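The Riltulis rep wanted the review by June and Patricio Valcárcel hadn't opened the case yet. Three weeks it sat under the coats. Then an email, very polite, mentioning the return label.

So. Kitchen table. Coffee. Case open.

Hand gripper, the flyer said. You hold it, you pick things up, it learns how, the arm does it later. The arm was extra. The arm was a lot extra. Zeldale Monthly paid 300 for a review, 100 if they cut it, and they always cut it.

"You're doing it wrong," Severino Ibarra said from the doorway. Severino hadn't read the manual either.

"I'm squeezing."

"You're strangling it. Squeeze like you'd hold a bird."

"When have you held a bird?"

No answer to that. Severino had worked 2 years at the Kikano warehouse before they put the sorters in, and he had opinions about sorters. He sat down anyway. Pulled the manual over, turned it the right way up.

Wipes first. Fine. Then the toothpaste, dropped, picked up, dropped. Patricio wrote: grip is good on soft things. Crossed it out. Wrote: grip is good. Wrote: my hand hurts.

"How many times do you have to do it?"

"It says 833 for a full set."

"Eight hundred." Severino laughed, then stopped laughing. "They could of just hired me."

The fridge hummed. Somewhere down on Paredes street a truck was backing up, that beeping, on and on. Patricio thought about the word count. Thought about his brother's face the day of the sorters, coming home at noon with his lunch still in the bag.

"You want a turn?"

"No."

"You'd be better than me."

"I know I would." He held out his hand though – palm up, impatient, like teh thing was already late. "Give it. What's left?"

"The air freshener. Then put it in the box."

Severino flexed his fingers twice inside the handle. Leaned in. He had gone quiet the way he used to at work, all of him down in the wrist.

"Write this down," he said. "Slow on the close. Then don't think."
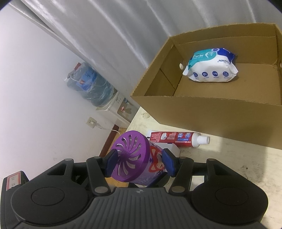 Patricio wrote it down. It was the best line in the review and they cut it.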